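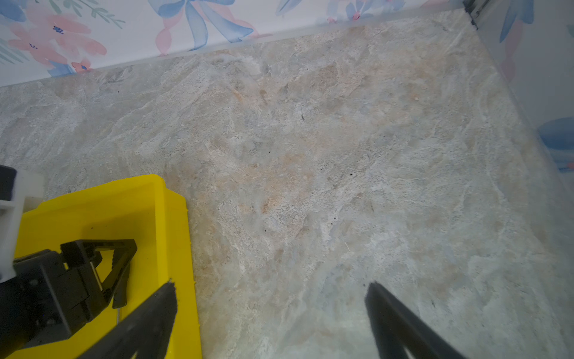
About Borkero

Borkero is a small language school in Falbridge, and we teach people to speak. That sounds obvious for a language school, but plenty of us on the staff sat through years of classes where we filled in verb tables and never once ordered a coffee or argued about a movie. So our students talk from the first evening, badly at first (all of us did!), and then a little less badly each week.

We teach Spanish, Italian, Turkish and Portuguese to adults. Some students are getting ready for a move or a long trip. Some have married into a family where Sunday lunch happens in another language and they'd love to be in on the jokes. A good number just always wanted to, and finally had the time.

How we started

Elsie Kereama began teaching Spanish in her dining room with 7 students and a set of borrowed chairs. She had taught in high schools for 16 years and loved it, but she kept meeting grown-ups who told her they were "no good at languages," usually on the strength of one bad year when they were fourteen. She wanted a class for those people. By the second October the dining room was full two evenings a week, the neighbors were out of parking, and it was time to find a proper address.

We moved to Bridilov Street, over the bakery, and we're still there. The evening classes get the smell of tomorrow's bread, and the morning classes tend to arrive with bags of warm rolls, so there is a fair amount of chewing during the listening exercises.

What a class is like

Groups are small and the chairs go in a circle. A typical evening starts with ten minutes of catching up in the language you're learning: what you cooked, what broke, who called. Then the teacher brings in something to work on together, maybe a voice message, a recipe, a page from a comic or a very cranky letter to a landlord. Grammar comes up when you need it, and we do explain it properly, with plenty of time for questions. Then you go back to talking and try it out.

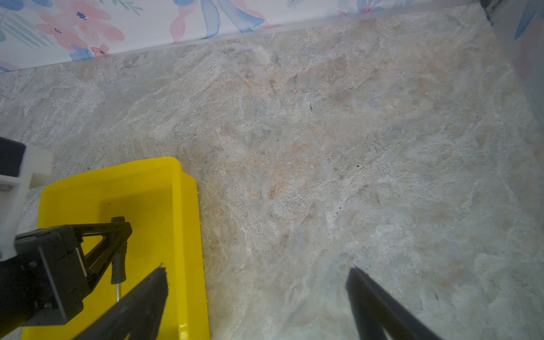
Homework is short. We'd much prefer you spend fifteen minutes a day on it than two hours the night before class, and most of it is listening you can do while washing dishes or walking the dog. If you have a rough week and do none of it, come anyway! You'll pick up more in the room than you would by staying home feeling guilty.

The Karaca table

One of the things we're fondest of is the Karaca table, our open conversation night. It started with the Turkish group, who didn't want to stop talking when class ended and carried on at the Karaca café down the street. Now every language has its own table there once a month, and former students, friends and native speakers all drop in. You don't have to be enrolled and there's no fee, you just buy your own tea. Beginners are welcome even if all they can manage is hello and a lot of nodding.

Our teachers

Everyone who teaches here has also learned a language as an adult, and we ask about that at every interview. It helps to have a teacher who remembers mixing up "tired" and "married" in front of a whole dinner party. Our teachers also take a class themselves each year, in a language they don't teach. Elsie is in beginner Turkish at the moment and does her homework on the bus.

Joining us

Courses run for 20 weeks, and you can start partway through if there's a seat at your level. To find the right group we'll have a short chat with you, by phone or in person, with no written test. If a group turns out to be too easy or too hard, tell your teacher and we'll move you at no cost.

The next open evening is on 14/05/2025. Come up the stairs beside the bakery door, sit in on any class you like, and stay for a chat with the teachers afterward.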